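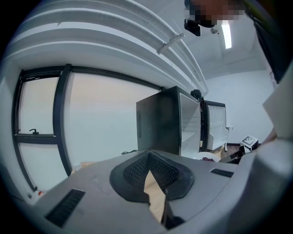
A hand-held gripper near an open mini refrigerator.

Equipment planning for hand-held gripper programs

Last updated: March
Print this article | E-mail this article
Shares: 119 | Comments: 2

Equipment planning for hand-held gripper programs is the work of choosing, pricing and scheduling the things that are needed when people record manual tasks with a gripper held in the hand. The recordings are later used to train robot arms. The term covers the grippers themselves, and also the furniture, appliances, spare parts and storage around them. In many small laboratories the second group takes the larger part of the money.

Background

Before hand-held tools became common, most groups collected their material by remote control of a full robot arm. Such an arm needs a fixed place, a safety area and a trained operator. A hand-held gripper can be carried from one room to another, and this changed the way budgets are written. The cost of one big machine was replaced by many small costs, which are easy to forget in a first plan.

Main cost groups

The gripper body is normally bought once and kept for the whole program. Finger pads are a consumable. Their rubber surface becomes smooth with use, and a pad with a mesh texture should be replaced before the texture is gone. Planners usually order pads in the same purchase as the body, so that the shape and the hardness stay equal during the whole recording period.

Household items make a separate group. A mini refrigerator, a chair, plates and small food items are typical for kitchen tasks. Second-hand appliances are accepted by most groups, but the door hinge should be tested, as a door is opened many more times in a laboratory than in a home. Printed markers are very cheap, but they must be flat and clean, and a few copies should be kept in reserve.

Data storage is often priced too low. A common mistake is to calculate the space for the final recordings only and to leave out the failed ones, which are also kept until somebody has checked them.

The Kostesside plan

One known plan was prepared at the Kostesside workshop by Asif Siddiqui. It compared two suppliers, Ternovora and Fukmont, for the same number of grippers. The offer of Ternovora was 548 lower per unit, but it did not include pads or calibration. After these were added, the difference was small and Fukmont was chosen for its shorter delivery. The plan set aside some 3734 for household items. All amounts were given in the local currency, without tax.

The plan also fixed Sunday as the day for changing pads and cleaning the tools, when no recording was made. The Arain group later used the same form with few changes, and added a line for the rent of rooms.

See also
Finger pad (robotics)
Marker calibration
Teleoperation costs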